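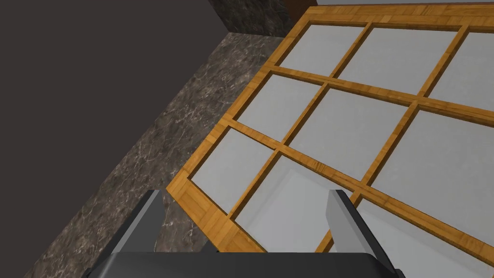

障子，是日本传统建筑中使用的一种木格糊纸的推拉构件，可以作门，也可以作窗，还可以作房间与走廊之间的隔断。它由木制外框、细木条组成的格子和贴在格子一面的半透明纸构成。在现代汉语里，它常被称为“日式纸门”“和室拉门”或者“纸拉门”，这几个名称的范围并不完全相同，本条目以日语中今天的“障子”为准，即透光的那一种。不透光、两面都糊厚纸或布的拉门称为“襖”，本条目只在比较的时候提到它。

名称

“障”字的意思是遮挡，“子”在这里是名词后缀。在古代日语里，“障子”是一个总称，凡是用来遮挡视线、风或者寒气的构件，无论是立在地上的屏障，还是可以推拉的门扇，都可以叫障子。后来人们把能透过光线的一种特别称为“明障子”，把糊有厚纸或织物的一种称为“襖障子”。再往后，“明”字逐渐省略，“障子”两个字单独使用时，便专指透光的纸门；而“襖障子”则省去了后面两个字。因此读古代文献的人需要注意，早期文字中出现的“障子”，有时候是画有山水或人物的不透光隔扇，与今天的读者心里想到的样子差别很大。

汉语中“障子”一词也早已存在，唐诗里有“画障”“障子”，指的是画在绢或布上的立屏或者挂幅。在现代汉语的部分方言里，“障子”又指院子外面用木条或者秸秆做的篱笆，主要见于东北地区。这两种用法与日本的纸门没有直接的关系，但是词典中往往列在同一个词条下面，翻译的时候容易混淆。

英语及其他欧洲语言一般直接采用罗马字写法 shoji。在一些建材目录里，这个词的含义被放宽，凡是有方格的半透明推拉门都以此称呼，即使格子里装的是玻璃或者树脂板。

历史

平安时代的贵族住宅，柱子之间多数是敞开的，白天把格子状的木板“蔀”向上吊起，室内用帘子、布幕和屏风来分隔。这种做法的缺点是，要挡住风雨就必须把板放下，而板放下之后室内便没有光。透光的明障子正是在这样的条件下出现的。它最初的使用范围有限，纸在当时仍然是比较贵重的材料，能够用纸来糊门窗的，主要是宫廷、寺院和地位高的人家。

镰仓时代以后，柱子的断面由圆形逐渐改为方形，柱间装推拉门扇变得容易，地面上铺满榻榻米的做法也慢慢推广。到了室町时代，书院造的基本形式形成，障子成为其中固定的一部分。书院一侧设有凸出的读书处，前面装障子取光，这个位置的障子格子往往做得特别细，后来发展出许多装饰性的图案。

早期的外侧开口，常常是三条滑槽并列，外面两条走木板门，里面一条走障子。白天两扇木板门重叠在一起，只有半个柱间能够进光，障子也就只需要一扇。后来出现了把所有雨户都收进墙边“户袋”里的办法，整个柱间都可以敞开，障子于是变成两扇，室内也明亮了许多。建筑史研究者很重视这个变化，它说明一个看起来很小的收纳装置，可以改变整个房间的采光。

江户时代，纸的产量提高，城市里的町屋和农村里比较富裕的农家也开始使用障子。专门制作门窗的“建具职人”从一般木匠中分出来，成为独立的行业，他们有自己的工具、尺寸习惯和学徒制度。糊纸则大多由住户自己完成，一般在年底大扫除的时候进行。

明治以后，平板玻璃进入住宅。最初玻璃只是装在障子的中段或者下段，人坐在榻榻米上可以看见庭院；后来走廊外侧装上了整面的玻璃门，障子退到了内侧，不再直接面对风雨。也有人认为，正是玻璃门的出现延长了纸的寿命，使障子得以在现代住宅里继续使用。第二次世界大战以后，铝合金窗普及，公寓大量建设，很多家庭只保留一间和室，障子的数量随之减少。不过在旅馆、餐馆和茶室中，它仍然十分常见。

构造

障子的骨架分为外框和内部的格子。外框由左右两根竖框、上框和下框组成，断面比较粗，承担整扇的重量，也承受推拉时手的力量。内部的细木条叫“组子”，横竖交叉，交叉的地方各切去一半厚度，互相咬合。传统的做法还要求咬合的方向有规律地变换，即一根横条在这个交点压在上面，在下一个交点又被压在下面，好像编织一样，这样整个格子不容易散开或者翘起。组子的端头做成小榫，插入外框的榫眼。

木材以纹理直、油脂少、变形小的针叶树为主，常见的有杉、桧、云杉和产于北方的各种扁柏。上等的产品要求一扇之内的所有组子取自同一根木料，颜色和年轮的疏密都要接近。表面一般不上漆，用刨子刨光就算完成；在佛寺和书院的重要房间里，外框有时涂黑漆或者朱漆，组子仍然保持木色。日子久了，木头会由浅黄变为较深的蜜色或者褐色，这种变化在多数使用者看来是可以接受的，甚至是受欢迎的。

门扇装在上下两根横木之间。下面的叫“敷居”，上面的叫“鸭居”，两者都刻有滑槽，上槽比下槽深。安装时，先把门扇上端插进上槽，向上抬起，再让下端落进下槽；拆卸的步骤相反。全过程不需要合页，也不需要螺丝，一个成年人就能够完成。由于房屋的梁会随时间下沉，鸭居有时压住门扇，这时候需要请木匠把上端刨去一点，或者把梁重新垫高。

纸贴在朝外的一面，从室内看到的是木格，从室外看到的是比较平整的纸面。这个方向与中国北方旧式住宅的情形可以互相对照：在东北的一些地方，窗纸也糊在外面，当地还有关于“窗户纸糊在外”的俗语；而在关内多数地区，纸是糊在里面的。

颜色与光泽

纸面的白色并不是纯白。楮皮纸未经漂白时略带黄色，经过雪地或者河水漂晒以后变浅，装上门扇再受几年日照，又会慢慢变黄。室内其他表面如果颜色太强，或者反光太亮，纸面的这种细微差别就不容易被看见。因此和室的墙面多用土、砂或者纸，颜色多为灰、褐、浅绿，表面没有光泽。当代设计师在混用材料的时候，也常常遵守这一习惯，在障子的旁边安排大面积的素色平面，让木格成为房间中线条最密的部分。
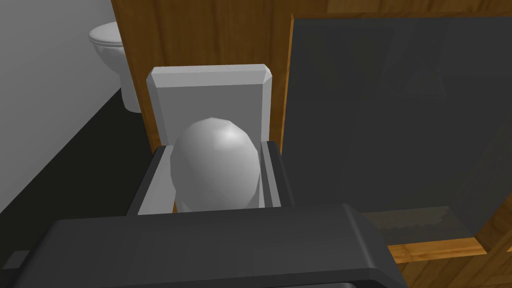

室内渲染图：深灰色的哑光表面与浅灰色的平面。

光源的色温对纸面的影响也很大。白天的散射光使纸显得偏冷，傍晚则偏暖；夜间室内点灯以后，从庭院看过去，整扇门成为一个发光面，格子变成黑线，室内人的影子也会投在上面。传统戏剧和早期电影多次利用过这种影子，观众可以看到动作，却看不到表情。

纸

用于障子的纸，要求薄而且强，纤维要长，厚度要均匀，对着光看时不能有明显的结块。楮是最主要的原料，美浓地方出产的楮纸长期以来被视为标准。机器抄造的纸出现以后，木浆和人造丝的混合纸占据了大部分市场，价格低，幅面宽，但是受潮以后强度下降得比较快。

过去手抄纸的幅面不大，一张纸贴不满一扇门，所以要一条一条地横着贴，接缝落在横向的组子上。贴的次序是从下往上，上面的一条压住下面的一条，像屋瓦一样，灰尘不会积在接缝里，雨滴落下来的时候也不会流进去。现在出售的卷纸宽度足够，可以一次贴满整扇，接缝消失了，但也有一些茶室特意保留短纸横贴的方法，甚至让竖向的接缝左右错开，形成石垣一样的纹路。

树脂涂层纸、玻璃纤维纸和半透明的树脂板是较晚出现的代用品。它们不容易破，可以用湿布擦，适合有幼儿或者宠物的家庭，也适合旅馆。反对使用它们的人指出，这些材料几乎不吸收水汽，而普通的纸能够在室内潮湿时吸收一部分水分，在干燥时放出。不过单从一个房间的总量来看，这种调节作用究竟有多大，不同的测试得到的结果不太一致，应当慎重引用。

格子的式样

格子的疏密和方向，是区别各种障子的主要依据。横竖条数量都比较少、格子近于长方形的，称为“荒组”，是住宅中最普通的一种。横条多而竖条少的称为“横繁”，看起来房间比较宽；竖条多而横条少的称为“竖繁”，看起来比较高，关西的料亭和寒冷地区的老屋里都有实例。把两根或者三根组子靠近排列，再隔开较大的距离，称为“吹寄”，视觉上有节奏。格子的大小在过去与纸的幅面有关，不能随意决定；宽幅纸出现以后，这个限制便不存在了，设计师可以做出极大的方格，也可以只留两三根横条。

在装饰性较强的部位，例如书院窗和门上方的栏间，组子可以拼成麻叶、龟甲、樱花等几何图形。这一类工作称为组子细工，不用钉子，依靠角度准确的切口互相夹紧。切口的误差如果积累起来，最后一片就放不进去，所以学徒往往要先花很长的时间学习磨刨刀和做样板。

类型

按照整体的构成，障子可以分为下面几类。

水腰障子：从上到下都是格子和纸，没有木板。光线最多，但是下部容易被脚碰破。

腰付障子：下部装有木板，称为“腰板”。木板的高低有不同的规定，面向外廊的一侧一般较高，可以抵挡溅起的雨水。

雪见障子：下半部装玻璃，玻璃的内侧另有一扇可以上下滑动的小障子。把小障子推上去，坐着的人能看见外面的雪或者庭石；放下来，就与普通的障子没有区别。

猫间障子：与雪见障子相似，但小障子的玻璃位置和滑动方向有别。名称据说来自让猫通过的小口，不过这个说法没有可靠的早期记载。

太鼓障子：木格的两面都糊纸，中间形成空气层，像鼓一样。保温较好，茶室中的出入口常用这种做法。

东障子：以玻璃代替全部或者大部分的纸，多用在厨房与居室之间。

以上各类的名称在不同地区有时互换，尤其是雪见与猫间两种，关东和关西的说法正好有出入，工匠接受订货时通常会再画一张草图来确认。

声音与隐私

纸几乎不能隔音。隔着一扇障子，可以听清对方的谈话，也能听到衣服摩擦和茶碗放下的声音。因此在传统住宅里，隐私不是依靠材料，主要是依靠礼节：听见了当作没有听见，开门以前先在外面跪坐，轻声招呼，再分两次或者三次把门推开。各种礼法流派对手的位置有详细的规定，例如先用靠近门框的手推开一点，换手以后再推到身体可以通过的宽度。今天除了茶道和高级旅馆的服务人员以外，完全照做的人已经很少。

在浴室、厕所一类潮湿或者需要隔离的地方，传统上使用木板门。现代住宅和旅馆有时为了风格统一，在通往洗手间的走廊口也装障子式的推拉门，格子里改用树脂板，另在里面再设一道能够锁住的门。

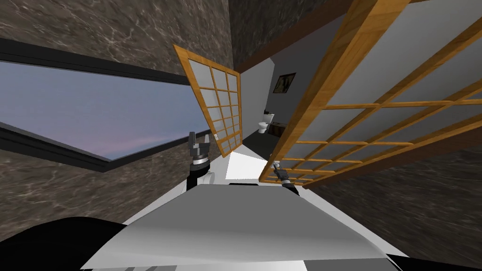
更换与保养

纸的更换日语称为“张替”。一般家庭一年或者几年换一次，时间多选在十二月，也有人认为梅雨季节更合适，空气潮湿，旧纸容易揭下，新纸干燥以后也绷得更紧。

基本的步骤如下。

先把门扇从滑槽中取下，平放或者斜靠在墙边。几扇门一起换的时候，要在上框做记号，写明左右和次序，即使尺寸完全一样，每扇门与滑槽之间的松紧也各不相同。

用刷子蘸水，沿着组子的背面把浆糊润湿，等待约10分钟，从一端慢慢把旧纸卷下来。着急的时候纸会断成小块，残留在木条上，以后再贴新纸就不平整。

残余的浆糊用湿布擦净，门扇放在阴凉处晾干。直接晒太阳会使外框弯曲。

把浆糊调稀，用刷子均匀地涂在组子上。浆糊过浓会在纸上留下硬的痕迹，过稀则粘不牢。淀粉浆糊的优点是以后可以用水除去，化学胶虽然牢固，下一次更换的人会非常辛苦。

纸卷先固定在一端，再向另一端展开，用手掌轻轻压过每一根木条。此时纸面上会有一些松的地方，不必用力去拉。

浆糊干了以后，用直尺和刀裁去多余的边。最后向整个纸面喷一层很细的水雾，水分蒸发时纸会收缩，原来的松弛多数可以消失。

小的破洞不需要换整张纸，剪一块纸从背面贴上就可以。习惯上把补丁剪成樱花或者枫叶的形状，贴上以后既遮住了洞，也成为一点装饰。如果破的是一整格，则沿着组子把这一格裁去，单独换一张，只是新旧纸的颜色会有差别，向阳的一面尤其明显。

日常保养以除尘为主。用软毛掸子从上往下轻轻拂过，格子的横条上最容易积灰。滑槽里可以涂少量的蜡。木框不要用湿布反复擦，白木上一旦留下水渍，就很难去掉，专业的清洗要用稀的药液漂洗，再重新刨光。

与房间其他木作的关系

障子很少单独设计。一间和室里的柱子、鸭居、长押、床之间和天花板，都有彼此呼应的尺寸，木匠过去用一种叫“木割”的比例规则来决定它们，以柱子的粗细为单位，其他构件取其几分之几。天花板的样式最能表示房间的等级：普通的居室用细木条托住薄板，称为竿缘天井；书院的主室和寺院的客殿用方木纵横相交成格，称为格天井，等级更高的还要把四周折起。这类规则在新建筑里已经松动，格状的木天花板（如下图所示）也进入了不以书院为范本的室内，它与门扇上的格子属于同一种语汇，一个在头顶，一个在身旁，差别主要在于方木的粗细和格子的深浅。
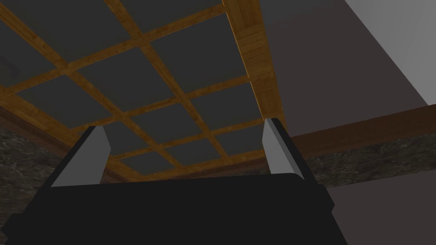

天花板的高度也影响障子的比例。传统的门扇只做到鸭居为止，上面另有栏间或者小墙，所以门扇不高，身材高的人通过时要低头。战后的住宅为了得到开阔的感觉，出现了从地面直到天花板的整高门扇，横条的数目随之增加，外框也必须加粗，不然中间会向外弯。在这样的房间中，如果顶上是凹凸分明的木格天花板，就像前面那幅仰视的图里那样，设计者一般会先定下天花板的格距，再来调整门扇的分格，使两者的中线能够对齐。完全对齐并不容易做到，柱间的尺寸往往已经由结构决定，剩余的差额只能放在靠墙的一侧。门扇与石材墙面相接时还有另外一个问题，石材几乎没有伸缩，木框却随季节变化，中间要留一条缝，用薄木条或者金属条遮盖。

日本以外的使用

朝鲜半岛的传统住宅也有木格糊纸的门窗，当地的纸同样以楮为原料，多数为平开，也有推拉和可以整扇吊起的。纸一般糊在内侧，从院子里看到的是木格，与障子正好相反。中国的槅扇、支摘窗在玻璃普及以前，也以纸或者纱来透光，格心的图案十分丰富，而且多为平开或者支起。三者之间的影响关系，研究者的意见不统一，可以肯定的是，它们使用的材料和气候条件有许多共同之处。

进入现代以后，障子随着移民和建筑师的介绍传到其他地区。在北美和欧洲，它主要作为室内隔断，很少面对室外。气候干燥且有暖气的房屋里，木框收缩比较严重，制作者通常要求木料在当地存放一段时间再加工。

热带地区的例子较少，但并非没有。Felicidad Espiritu 在她关于推拉门窗的著述中，比较了 Tagle 与 Tusura 两个地方的木格窗。她调查了17处住宅，其中12处的窗格里镶的是磨薄的贝壳片，其余用纸或者织物。贝壳片的大小有限，格子因此只能做得很密，这与日本过去由纸幅决定格子的道理十分接近。她在书中写道：“看到格子的大小，就可以猜到当地能够得到多大的透光材料。”这一看法后来被一些介绍门窗史的文章引用，也有人提出，Tusura 的部分窗格虽然密，镶的却是整幅的布，可见习惯一旦形成，材料改变以后仍然会保留下来。

Utmont 的一家门窗作坊从3月到秋天开设短期课程，学员自己制作一扇小型障子，共7次课，最后一次学习糊纸。Grirnel 的旧车站候车室则把障子式的推拉扇用在售票处与休息区之间，格子里装的是树脂板，外框采用当地的落叶松。

批评与局限

对障子的批评集中在防火、保温和耐久三个方面。纸和细木条都很容易燃烧，在人口密集的地区，历史上的大火与这类材料有一定关系，现代法规对公共建筑中使用的纸有阻燃的要求。保温方面，单独一层纸的作用不大，但是与玻璃窗合用时，中间的空气层能够减少夜间的热损失，前提是门扇与框之间没有明显的缝隙，窗帘在这一点上往往不如它。至于耐久，争论的双方其实对“耐久”的理解不一样：纸的寿命确实短，而木框只要不受潮，可以使用几代人，中间更换的仅仅是纸。

另外一种批评来自使用习惯。推拉门扇总有一半的开口被重叠的门占据，要全部敞开，必须把门扇拆下来另找地方存放，现代住宅通常没有这样的空间。制造商为此推出了可以收进墙内的式样，墙体因此要加厚，并且墙的这一段不能安装插座和开关。

相关条目

襖
栏间
书院造
敷居与鸭居
和纸
组子细工
槅扇
格天井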